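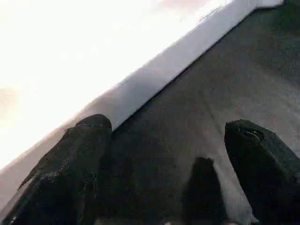

Feeding a lunch crowd from a tiny truck kitchen

I've worked the hatch of our truck for six summers now, and most of what I know I picked up from Olaia Barrios, who parked next to us at Prosdale.

Cook the rice the night before and spread it thin on trays in the fridge. It fries so much better cold!

Portion your sauces into squeeze bottles and label the caps (you only ever see the tops in a packed drawer).

We did 113 covers in one lunch there, and what slowed us down was napkins. Put them outside, on the customer's side, with a stone on top.

Wipe the griddle while it's still warm, scraper first, then a folded damp towel held with tongs. Mind the steam.

And keep the menu short – we dropped from eleven dishes to five in December and I don't miss a single one, except maybe the leek fritters.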